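Bread and Bowl, tabletop set
Part of the Jilari collection

What is inside

This folder has the bread and bowl task: slices of bread, a big pink bowl and a green cutting mat with a white grid. The mat is laid on the carpet, so please do not expect a table. There are 602 episodes in the main part and 70 kept apart for checking. Every episode has one head view and two wrist views.

Sample views
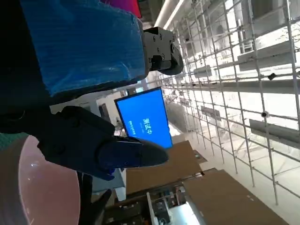
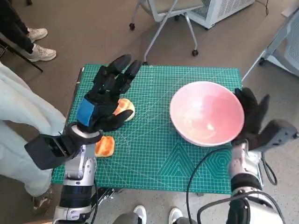
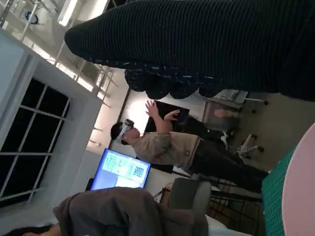
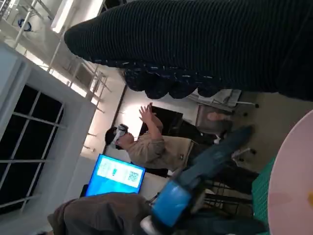
Bread, bowl and mat in the second one, a monitor in each of the others.

Notes on the items

Bread is written as "bread" in all labels, also when the slices have different shapes. The bowl is "bowl_pink". The mat has no label — it is treated as part of the floor.

Wrist views are stored as recorded and are not rotated. Please turn them yourself if your work needs it.

Known problems

In 228 episodes the start label comes a little too early. The list is in late_fix.txt.

Contact

Labels: Tiruwork Wubshet. Files and checking: Ibsa Birhane. Please write on Tuesday if possible, we read the mail together on that day.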